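hilo rápido sobre el mantenimiento de las pinzas de mano de la celda 2, que me lo preguntáis mucho y siempre contesto a medias

1/ llevamos 1.335 tomas con este par. Jérémie Rey quería cambiar las almohadillas a las 3.000, ni de broma llegan

2/ puesto montado, tablero blanco encima de la mesa, bandeja y disco, a darle

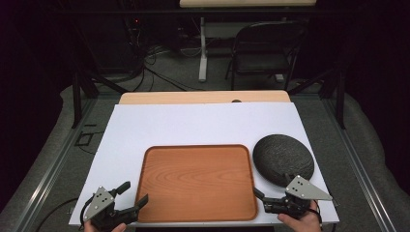
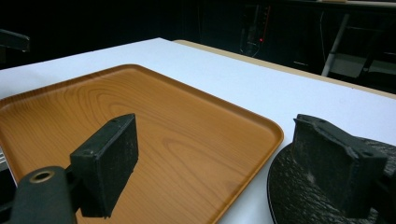

Bandeja y disco oscuro en el tablero blanco, pinzas abiertas. En la segunda, ojo al borde de la almohadilla derecha.

3/ ese canto mordido es lo primero que miro. si se come la esquina, la bandeja se escurre al cogerla por el reborde. almohadilla nueva y fuera, no la peguéis con cianocrilato por favor

4/ se cambian SIEMPRE las dos. una nueva y una gastada = cierre torcido. lo aprendí en la toma 1.107, tarde entera a la basura

5/ tornillos: sin fuerza. apretar, abrir y cerrar diez veces, repasar. Baptiste Fleury les pone fijador, yo no, luego no hay quien los saque

6/ la placa metálica de agujeros: comprobar que no baila. si baila, recalibrar entera, no vale con apretar y seguir

7/ el cable. que salga hacia abajo pegado a la mano y con holgura. si tira, la muñeca compensa sin darte cuenta y se nota luego en las trayectorias

8/ limpieza: paño apenas humedo y ya. nada de alcohol en la espuma, la deja como una piedra

9/ los recambios los pedimos a Levuvier, tardan lo suyo. pedid antes de que haga falta (me lo digo a mí tb)

10/ en noviembre probamos las de Plarkix, más duras. con la bandeja bien, con el disco regular, patinan. sigo con las de siempre de momento

si alguien tiene la plantilla de corte de Caron que me la pase, la mia la he perdido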